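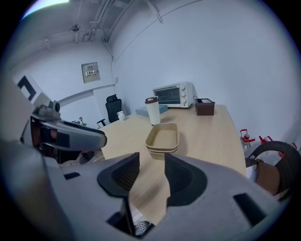
A reader wrote in after the last newsletter to say I'd gone soft on Prutley, and that any club letting its best left back go in the same month it sells its captain has no business talking about promotion. Fair enough! I read the message twice over breakfast and I couldn't find much in it to argue with, except the part about the captain, who was out of contract in May anyway and was never going to sign another one.

But I do think the mood around the place is gloomier than it needs to be. We've played 11 games and lost 2 of them, and one of those was away at Momura, where hardly any team gets a point. The football hasn't been pretty (I sat through the whole of that goalless draw in the rain, so believe me, I know) but the back line looks settled and the new goalkeeper comes for crosses, which I'd almost forgotten a goalkeeper could do.

What bothers me is the other end of the field. We have one striker who is fit, one who is nearly fit and has been nearly fit since preseason, and a winger who gets pushed up front whenever the other two can't do it. He hates it there. You can see him drifting out to the touchline after ten minutes like a dog heading for the back door, and then there's no one in the box when the ball finally comes over.

So, on to the rumors. The one I keep hearing is that we've been watching the big center forward at Iletti, the one who scored 15 last season and has started this one even better. Somebody from our side was at their home game against Văn, or so the talk goes, and stayed right to the end, and was seen making notes during the warm-up. I'd love it to be true. He's strong, he holds the ball up, and he doesn't sulk when he's taken off. My worry is the price. Iletti don't need to sell, they're 6 points clear at the top, and you'd have to be a very odd sort of club to hand over your main goalscorer in the middle of a title race. If we go in for him in the winter we'll be asked for silly money, and if we wait for the summer there'll be a line of bigger teams in front of us.

The winter budget is the thing everyone wants to know about, and as usual the club is saying nothing. My guess is that most of the captain's wages are still sitting there and not a lot besides. I've had fun dividing it up in my head, a loan here, a free transfer there. If you want to picture it, think of a little cream-colored open box with a brown band around the bottom, the kind you'd put a small order of fries in, tipped over so you can see right inside. Now try to fit a center forward in there, plus a backup right back, plus whatever the agent wants. I'd spend the lot on the striker and let the kids cover at right back until spring.
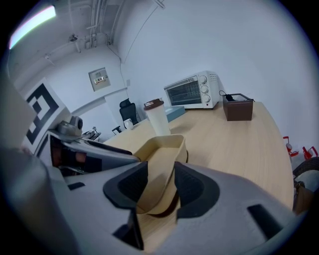
Midfield is where I'd leave things alone, and I know some of you disagree because I get the emails. Yes, we get overrun now and then, and yes, the second half against Văn was hard to watch. But the two in the middle have only had a handful of starts together and they're beginning to find each other without looking. Back to my fries box for a second: it's cream with the brown band low down, a bit like our away shirt from a few years ago, and that was the last season we had a midfield pair who played every week. We finished fourth!

Next up is Momura at home, evening kickoff, and I'll be in my usual seat behind the dugout with a flask. I'd start the same back four, put the winger on the actual wing and give the nearly fit striker an hour if his hamstring will stand it. Send me your lineups before the game and I'll print the best ones next time, including the rude ones.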